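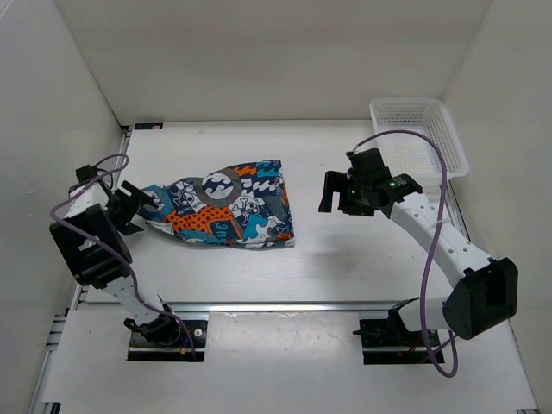 Station two with the skull cloth, basket still empty.

27/03/2025

Long one. Writing this fast before I forget the order of things.

Left arm dropped out again. Third time since we moved the folding job over to this station. Same as before - gripper goes in at the bunched end of the cloth, starts to close, then the elbow just goes limp and the whole arm sags. No warning. Log says comms timeout on the elbow joint, then a pile of errors from everything past it. Right arm kept going like nothing happened, and that is the part I don't like. It had a full corner of shirt and kept pulling toward the basket with a dead arm on the other end. Hit the stop myself. Lamisi was reaching in to free the cloth at the same moment and I yelled at her, louder than I meant to. Said sorry after. She was fine about it.

So two problems. One is the cable, I'm almost sure. The purple one on the left loops way out and comes back across the elbow, and I think it gets tugged when the forearm swings out wide. The right one has a zip tie on the forearm. Getachew swears he did both. Whatever. Wiggled the connector at the base with power on and got two dropouts in a row, so maybe it's that end and not the elbow at all. Swapped in the spare lead from the Clesby kit and ran 40 folds, no faults. Doesnt prove much. Last August it ran 617 before the first one.

Second problem is worse. One arm faulting should stop both. I was certain it did! Went back through the Norko script and the check is there but it only looks at the shoulder joints. Elbow can die all day and the other arm never hears about it. My code, my name on it. Fixed it, pulled the left cable on purpose five times, both arms stopped every time. Slow though, the right one still drifts a bit before it holds. Need to ask Annelies if she wants brakes or a lower speed. She'll say lower speed.

Bontu wants a different shirt for testing, says the skulls and all that orange and teal confuse the corner finder. Could be. Not tonight's problem.

Tomorrow: strain relief on the left arm, order two leads, write up the near miss for Tiruwork (DON'T put it off). Also new rule, no hands past the front rail unless the power is off. Me included.

Home late, ate cereal standing up. Wrist hurts from crimping. Bed.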